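Drying and folding printed towels without the hem curling

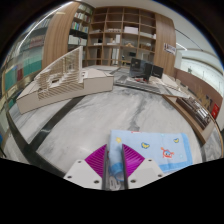

Asked by Maricica Barbu, 11th December

I have a set of thin cotton towels, pale blue with a darker blue border and small cartoon prints (stars, butterflies, an orange and white character). After washing, the border rolls up into a tight edge and stays that way. When I fold the towel in thirds the rolled part adds a ridge, the stack leans, and the top one slides off the shelf.

Details, in case they matter:
Wash at 40, normal detergent, no softener.
Dried on a rack indoors, folded over the bar at the middle.
Folded on the floor, because I have no table long enough. The floor is polished marble and the towel moves about while I work.

Is the fault in the drying or the folding? I would prefer not to iron towels.

Vasilică Olteanu

Drying, mostly. The border is often a denser weave than the body of the towel, and the two shrink at different rates. If it dries curled, it stays curled until it is wetted again.

What I do:
Take the towel out as soon as the spin ends.
Hold it by the two corners of one short side and snap it downwards twice. Turn it round and do the other end.
Pull the border straight along its length, a hand's width at a time. Pull along the hem, as pulling across it makes the curl worse.
Hang it with the short border pegged flat to the line. Over a bar, the lower edges hang free and roll.

For towels that are already dry, a damp cloth run along the hem and a heavy book on top for 2 hours will flatten most of it. Reduce the spin speed as well. The Ramness machine in our building defaults to a fast spin and the hems come out like rope.

On folding – put the border inside. Fold the long sides to the middle first, then the short ends in, then in half. The outer edge of the stack is then a plain fold and any ridge sits in the centre.

Ionuț Iordache

Just iron them. One pass on the border takes less time than reading this page.

Aicha Ezzat

Agree with Vasilică on the pegging. Regarding the marble, put a cotton sheet down first and the towel will stay where you put it. A bed also works if the mattress is firm.

I would check the hem stitching before anything else. If the thread has shrunk more than the cloth, the edge will pucker and roll however you hang it. Lay the border flat and look for small, even gathers along the seam. If they are there, unpick the hem and sew it again with a longer stitch, or leave it alone and roll the towels for storage. Mine are rolled and stood on end in a Dollex box, and the curl makes no difference.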